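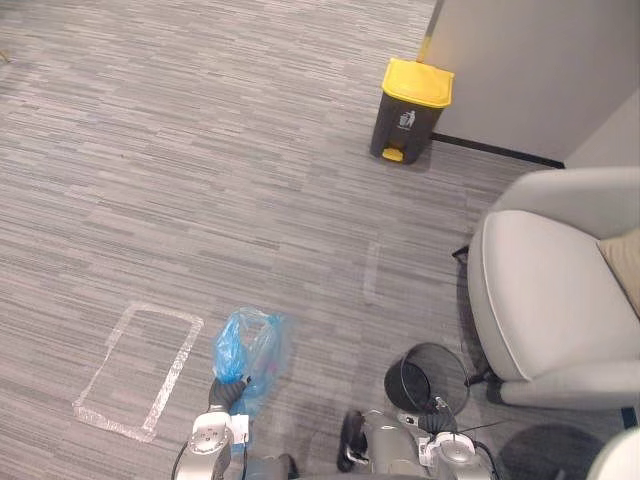
The waiting corner: pedal bin against the wall, mesh basket by the armchair.

Bins, part two

The first post on bins got more mail than the one on door closers, so I will finish the subject. The office is the Mirkstead one, same floor as before, same streaky grey carpet. The corner with the grey armchair is where people sit before a meeting, and it is the only spot on the floor with two bins within arm's reach of each other. I have now been keeping notes on it for 9 weeks.

Some background for anyone who skipped part one. Stemen, who hold the cleaning contract, charge by the emptying point. An emptying point is any container with a liner in it. A basket with no liner does not count, and is not emptied, unless somebody tips it into a bin that does. When the contract was renewed we went from a basket at every desk to a smaller number of pedal bins in shared spots. Most of the desk baskets went to the storeroom. A few stayed on the floor, unlined, for paper only.

The pedal bin

Dark grey body, yellow lid, yellow pedal, litter symbol on the front. The supplier was Bielecka, who mostly do washroom fittings. I was against the yellow at first and have changed my mind. On a grey carpet against a grey wall, a grey lid is hard to pick out from across the floor, and visitors used to walk past the old bin with a cup in hand and leave the cup on the reception counter. That has mostly stopped.

The main fault with any pedal bin in a corner is lid clearance. The lid hinges at the back. If the body is pushed hard against the wall, the rim touches before the lid is fully up, and the lid then drops on your hand. It also leaves a mark on the paint at lid height, which in our case is a faint grey arc that sugar soap won't shift. The bin needs to stand a little forward of the skirting. The trouble is that vacuuming moves it. The vacuum head nudges the base, the bin slides back, and by the end of the week the lid is hitting the wall again.

I tried two fixes. The first was adhesive rubber feet, which peeled off within 7 days because carpet pile gives them nothing flat to hold against. The second was a heavier base, made by putting a paving offcut under the inner bucket. That works. It raises the bucket slightly, so check that the lid still closes before you commit to a thickness. Ours will take 9 mm and no more. The offcut has a cut edge and I wrapped it in cloth tape so it doesn't scratch the liner.

Pedal wear is the other thing to watch. On this type the pedal pushes a rod that runs up the back. When the rod bends, the lid opens only part way and people start lifting it by hand, and then the lid gets sticky and people stop using it. A drop of light oil at the pivot every few months has been enough so far.

The mesh basket

Black wire mesh, round, open top. These are the old desk baskets and there is nothing wrong with them as objects. They weigh next to nothing and they don't dent easily. You can see whether there is anything in one without walking over, and the mesh can be rinsed in a sink.

The drawback is the same as the benefit. Anything wet or fine goes straight through to the carpet. Pencil shavings are bad. Tea bags are worse. A liner fixes that, but a liner makes it an emptying point, and we are back to paying for it.

Placement is what I have spent most of the notes on. With the basket beside the pedal bin, paper went into the pedal bin nearly every time, as if the basket were not there. With it in front of the armchair and slightly to one side, people who are seated drop paper into it without getting up, and walk to the pedal bin with cups and food. I had expected complaints about tripping. There has been one, from me — the basket is low and black and I was reading while walking.

Paper from the chair is mainly visitor slips and printed agendas, so it is clean and can go directly to recycling. I tip it myself on the way to the printer.

Things still open

The liner size for the pedal bin is not settled. The Stuvo liners we were buying are wide enough but too short, and once the bin is half full the top edge slips down inside the bucket. I have a box of 6 rolls left and will use them up in the kitchen bin, where they fit properly. The replacement needs another hand's width of length for the fold over the rim. If you have the same style of bin, measure the inner bucket and ignore the capacity printed on the packet.

I also want a label for the mesh basket. The pedal bin has its pictogram, and the basket has nothing to say it is for paper. A card tied to the mesh fell off in February. Cable ties hold but look rough next to the chair. Suggestions by email, please; comments are still switched off while I sort out the spam filter.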